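Campus > Features > Student Projects

News Features Clubs Archive Subscribe

The Club That Teaches Robots to Tidy Up

By Monique Picard
5th April

The first thing you learn at the Daltholm robotics club is to keep your voice down when someone is driving. Rosine Besson had both hands on the controls and her tongue between her teeth, and seven students were leaning in behind her like a crowd at a chess match. When the bottle cap finally came up off the cloth the whole room went off like a stadium.

I had come for an hour. I stayed until they locked the building.

The club has 35 members this year, up from a handful when Archie Dow started it with a borrowed bench and a box of cables. They are getting ready for the Stostley Cup in June, a student contest with a wonderfully plain task: clear a cluttered table in 3 minutes. Teams don't find out what's on the table until the judges set it up, and the judges are known for having a mean streak. Last year at Tessier there was a wet sponge. People still talk about the sponge.

So the club practices on anything it can get. Members bring things from home, from desk drawers, from the bottom of backpacks, and it all goes into a pair of big tubs. Before each run somebody who isn't driving picks the items and lays them out, and the drivers have to wait in the hall. Kittipong Phromma has a reputation as the cruelest picker of the lot (he is very proud of this).

"Flat things are the worst," he told me, grinning. "Shiny things are second. If I can find something flat and shiny, I've had a good day."

The software side lives on three laptops and a whiteboard nobody is allowed to wipe. The team records its practice runs, nearly 200 of them so far, and uses them to train the program that will do the job without a driver at the contest. Romain Tanguy, a second-year who had never written a line of code before last fall, now looks after all of it. He showed me a chart of grasp attempts with so much joy that I forgot I don't like charts.

What surprised me most was how much of the talk is about ordinary objects. I listened to a ten-minute argument about whether a pouch should be grabbed by the spout or by the body, and it was great - funny, fierce, and full of real physics. Rosine wants the spout. Archie says the spout will spin on you.
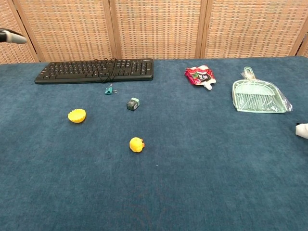
They settled it the way they settle everything, by agreeing to try it both ways and write down the score. Points in the contest run to 100, with a penalty for anything that leaves the table by way of the floor, and the club's own scoring is even stricter. Kittipong takes off extra for pushing one item into another.

Later in the evening they let me drive. I went for a rubber duck, missed, missed again, and nudged it gently away from me while seven people shouted advice. My respect for Rosine doubled on the spot.

The team still has work to do before June. Their program, which they named Nistent after a typo in an early file, is strong on chunky items and shaky on thin ones, and Romain wants many more runs with cords and cables before he'll trust it. New members are welcome right through the spring, no experience needed. Bring something awkward from your desk drawer.

Related
Inside the Tessier Bridge-Building Weekend
How Daltholm Students Built a Weather Station
Five Clubs Still Taking Members This Spring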